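We use cookies to improve your experience. Accept | Manage settings

"Ask me what it costs per kitchen"

By Vernon Lavoie
29 August 2021

Liette Penner has spent the past year gathering examples for a robot that is supposed to learn housework, and she is not ready to say it is learning any. Her team at Claso builds kitchens in simulation, steers a two-armed robot through them by remote control, and saves each attempt. The count stood at 2,897 when we spoke.

"People hear that number and think it's a lot," she said. "Then I tell them how many we threw out."

They threw out 433, mostly for bad timing or an arm passing through something solid. I asked who decides what counts as bad. She does, along with one other person, and they don't always agree.

The project, called Revby, began with the idea that simulated practice would be cheap. Penner no longer uses that word. Every kitchen has to be built, and the operators get tired. She has 14 of them on the schedule, and she says she can often tell who was driving from how the elbow moves.

"That worries me," she said. "If I can see it, the model can see it. Maybe we're teaching it to be one guy in the afternoon."

She pulled up an episode in a kitchen with a teal-blue cabinet on one side and a speckled counter on the other, the view tipped hard over. The right gripper stood open between the two.

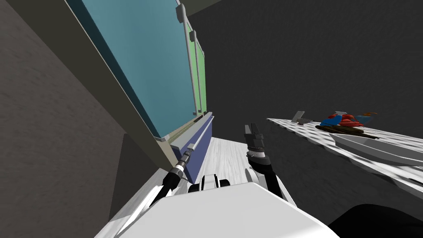 What the numbers leave out

I asked whether any of this carries over to a real kitchen. Allside, which pays for the work, says in its brochure that it does. Penner was slower to answer.

"We ran 59 trials on hardware. I wouldn't put the result in a brochure."

She would not give me the figure. She did say that drawers went better than doors, and that the counter tasks were "a mess" — her phrase — whenever objects touched each other.

A second round is planned for October, using kitchens from a supplier called Afolabi. Penner wants fewer episodes and more variety. Allside wants more episodes.

"I'll probably get told to do both," she said.

Contact | © 2021 | Back to top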